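I got to Catalina Urrutia's shop a bit early and she was already on the phone with a customer, waving me in with a seam ripper in her hand. Brastero is one long room with a window at the front, two sewing machines at the back and a kettle that never seems to be off. She mends clothes. Mostly denim, but she'll take a coat or a set of napkins if she likes you (she took my coat!).

She grew up over a dry cleaner's and learned to sew on the leftovers, the things people dropped off and forgot. "My mother kept them for 80 days and then they were mine," she told me. "I ruined so many good pants. I cut a lining out of a man's blazer once and he came back for it the next morning."

Before the shop she spent years in the alterations room at Barrientos, a bridal store, where she met Fermín Cáceres, who now does the hand darning at Brastero three mornings a week. I asked her if she missed the wedding dresses and she laughed so hard she had to put her tea down. "I miss the beads. I don't miss the mothers."

The move to denim was kind of an accident. A neighbor brought in jeans with a blown-out knee, Catalina fixed them for 30 dollars, and the neighbor told her whole office. By August she had a rack of blue along one wall and hardly any satin left.

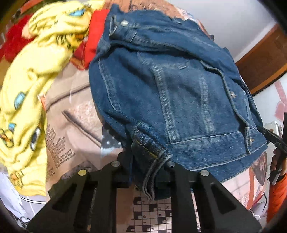 So what should a person do first when a seam starts to go?

"Stop washing it. Bring it in, or sit down with a needle that same night. A little hole goes through the washer and it comes out a big hole, and then I'm charging you for a patch when you could've had ten stitches."

She is very firm about thread, by the way. Polyester for anything that takes a pull, cotton for darning, and never the free little card of thread from a hotel. Fermín leaned over at this point to say he has used hotel thread plenty of times and his socks are fine. "His socks are not fine," Catalina said.

I wanted to know about money too, and she didn't mind at all. She keeps every job in a paper ledger, numbered from the first day, and the one she opened while I was there was 2,296. Rent is the hard part. She turned down a bigger place on Risano Street last year and still goes back and forth on it, mostly when she's hunting for somewhere to put the ironing board.

My coat needed a new pocket bag and two buttons. She said to come back for it after lunch on Thursday week, then checked the ledger and told me to call first.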